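Minutes, Ullstead teleoperation working group
Tuesday, May 13, 2025
Present: Munasinghe, Gunawardena, two from Plinance, one on the phone who may have been asleep

1. Last minutes. Accepted, after the word "smooth" was struck from item 4.

2. Box task. Tahsin reported 90 demonstrations recorded by remote control, against a target of 200. Of these, 14 are marked for deletion, most of them his. The Plinance people asked why the operators approach the box from so many directions. Tahsin called it variety. Nimal called it lunch.
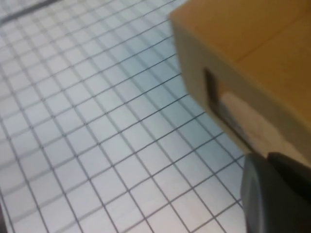 Nimal Munasinghe
Operator training lead, minutes

Wrist view during the box task, with both fingertips down by the lower corner, under the opening. The image smears a little when the arm moves, and operators have been told to slow down. They have been told this before. Plinance would like the grid lines crisp in every clip. Plinance may come and drive.

3. Hand guiding. Derkari want the same task taught by pushing the arm through it. Agreed to try one session. Tahsin objected that his hands would get into the shot. Objection noted, along with the hands.

4. Controller lag. Still there. Discussed at length, with a short delay.

5. Actions. Tahsin to redo the 14. Nimal to write one page on approach speed, and to keep it to one page. Plinance to confirm whether the August delivery means 200 clips or 200 good ones.

Next meeting when the room is free.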